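Home Vacancies Tenders Archive Contact

Sampling Technician (Private Wells), Derkemcombe

Published 29 August 2020
Shares 40 | Comments 0

Jetby Water Survey is recruiting one technician for the second phase of its private well programme in Derkemcombe and the outlying farms. The post is fixed term, ending in June, with 94 wells on the current list. Working hours are 37.5 per week. Some early starts are required in winter.

The technician will collect raw water samples at the wellhead or at the first tap after the pump, record temperature, pH and conductivity on site, and deliver bottles to the Gruditz laboratory within the holding time stated on the sampling sheet. Nitrate, manganese and coliform bottles are filled in that order. Field meters are calibrated each morning before departure and the readings entered in the log.
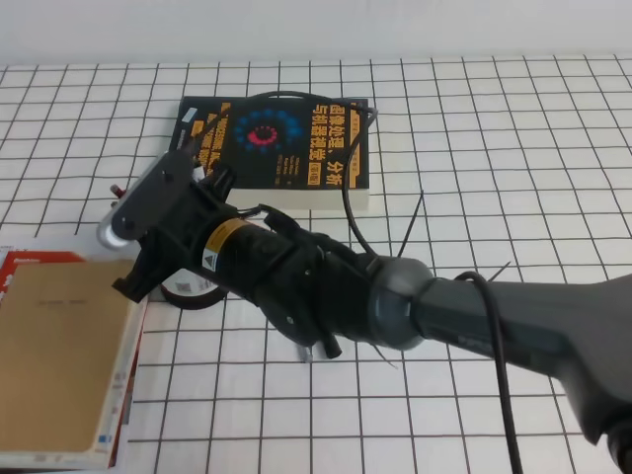
Well owners are contacted by letter and then by telephone. The technician confirms access, notes the depth and lining of the well where known, and leaves a copy of the visit record. Results are sent to owners by the office. The technician does not give advice on treatment or on whether the water may be drunk.

Applicants must have:
- a full driving licence
- a college certificate in laboratory work, environmental science or a related subject, or two years in a comparable post
- the ability to lift a loaded cool box of bottles and carry it over uneven ground
- legible handwriting

Experience with spreadsheets is useful. Knowledge of the Chou borehole register would be an advantage; training is given to those without it.

A van, waterproofs and meters are supplied. Mileage in a private car is not paid. The technician reports to Hilkka Kiiskinen (field work) and, for laboratory matters, to Prapai Kaewsai.

Apply by letter, two pages at most, with the names of two referees. Quote reference 51 on the envelope. Letters go to Oona Hirvonen, Jetby Water Survey, Derkemcombe. Applications without a reference number will be returned. Interviews include a short practical test in filling and labelling bottles.

Previous applicants may reapply.

Back to vacancies | Print | Next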